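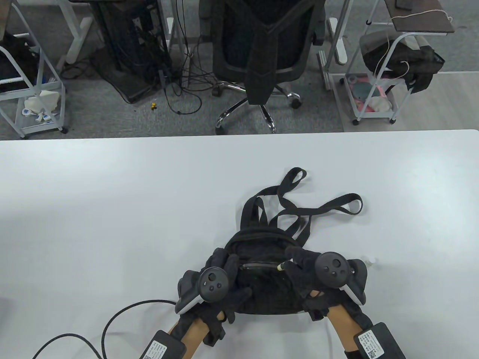 Entered by Aba Aryee, Saturday, April 14, 2018
Rondska bench notes, Skakine capture rules rev. 6

Reviewed the bag task against the rules before the next block. Target is 400 accepted episodes, each up to 2 minutes. Changes below apply to all operators.

1. Start pose. Bag on its back, straps pulled away from the operator. If a strap lies over the zipper track, reset before recording.

2. Cables. Wrist module leads stay on the table in a wide curve, with slack for full reach. No lead may pass under the bag. Check again after each reset.

3. Close views. Dark cloth on the white top is at the limit of what the close camera resolves. Exposure gets set on the cloth. Shadows on the table are acceptable and are not grounds for rejection.
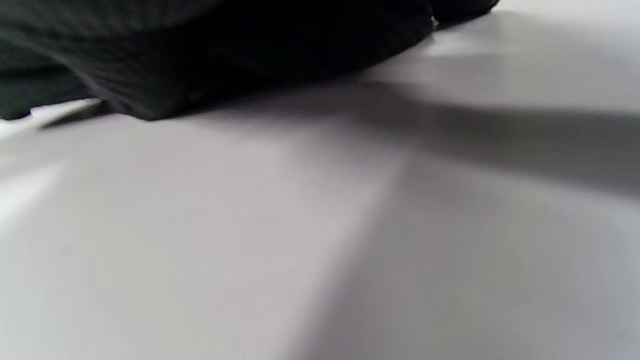
4. Rejection. Mark an episode rejected if tracking drops on either controller or if the operator talks to someone mid-task. Write the reason in the log. Do not delete the file. Episode 1368 has no reason entered and stays out until it does.

Open item: clause on background.

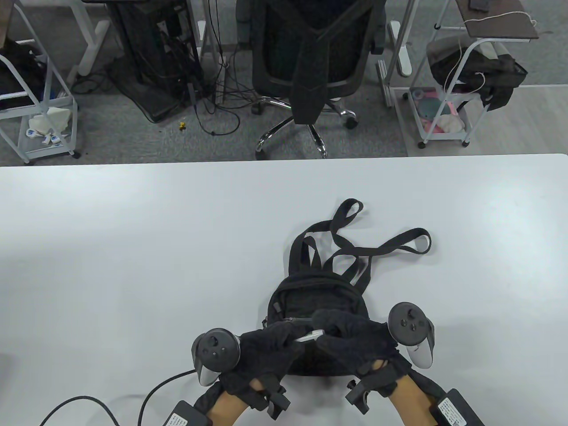

The Kelmendi draft wants the area past the table cleared before every session. I don't agree with it as written. A cleared room gives one background, and the policy will see others. My proposal is to fix the table contents and leave the rest alone, provided no person and no screen is in view. The mesh chair and the carts would pass under that wording. The phone on the brown shelf would need a ruling, as it has a screen even when dark. Sent the text to the Drakorance side for comment. Rev. 6 stands until they answer.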